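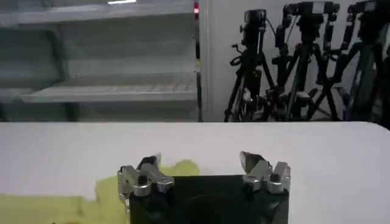
Yellow-green cloth on a white tabletop, gripper in close.

Pondville weather office open day

Quick write-up before I forget it all. Went Sunday. Doors at 10, I got there at 10:20 and the lot was full already, so parked on the grass by the feed store and walked. Windy. Fitting I guess.

If you haven't been, the Pondville office covers the whole river side, Sestthorpe down to the Amadi bridge. All those flood warnings that wake up your phone at 3 in the morning come out of one long room with not enough windows. Smaller than I pictured. Two forecasters on shift, working, and the rest of us filing past behind a rope trying to keep quiet. Kids not quiet.

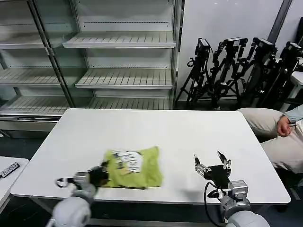
Best part for me was the balloon. They send them up every day anyway but for the open day they let people stand outside the launch shed. Bigger than you'd think, and it goes up FAST. Gone into the cloud before I had my phone out. The forecaster who let it go said the one from last April came down in somebody's pool over in Skemell and they mailed the box back with a note.

Then the flood talk. Standing room. Most of it was on the big one, the year the water got into the Sestthorpe school, and they put up the old gauge charts. I was here for that one. We had 6 inches in the garage and thought we were hard done by, then drove over to my sister's and shut up about it. Strange seeing it as a line on a chart. Goes along flat, flat, flat, then straight up. They said the Sestthorpe gauge quit overnight and they were calling folks who lived by the river, asking how many porch steps they could still see. Didn't know that. My neighbor says she got one of those calls.

Somebody asked why the warnings cover so much ground when only one creek is up. Good question, long answer. Short version, they draw the area tighter than they used to, but phones near the line get it too. Man behind me not convinced.

Stuff to know if you go next time

Free. No sign up except for the radar tour, which is first come first served and gone by 11. I missed it. Put your name down before you do anyting else.

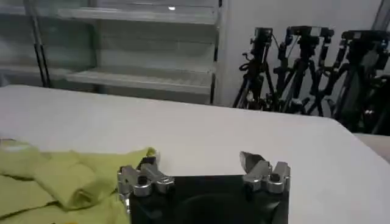

Food

One truck, long line. Chili was good, cornbread gone. Bring a sandwich. Coffee inside is free but it's weather office coffee.

Getting there

Take 69 from the Amadi side, not the river road – still one lane at the culvert and the light takes forever. Overflow parking is the feed store and they don't mind.

I did sign up for the spotter class. 4 evenings, at the Skemell library, you learn to tell a wall cloud from a scary looking regular cloud. I've been calling everything a wall cloud for years so it's probaly time.

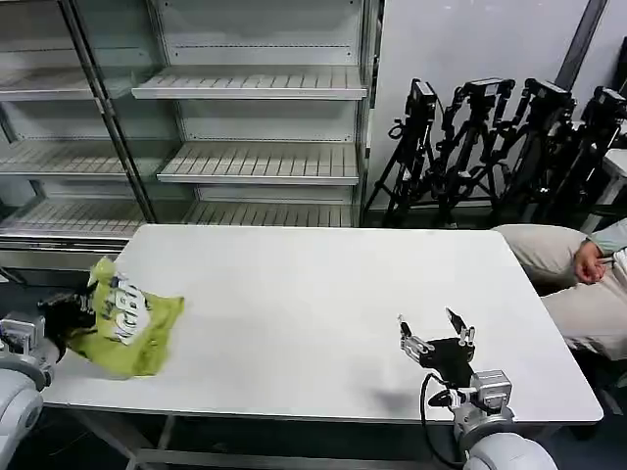
Also picked up one of the rain gauges they were selling, the plastic tube kind. You read it every morning and type the number in on their site. They want more from west of Pondville, there's a big hole on the map out there. Mine's on the fence post now, away from the maple like they said. Nothing in it yet. Rain due tomorrow night.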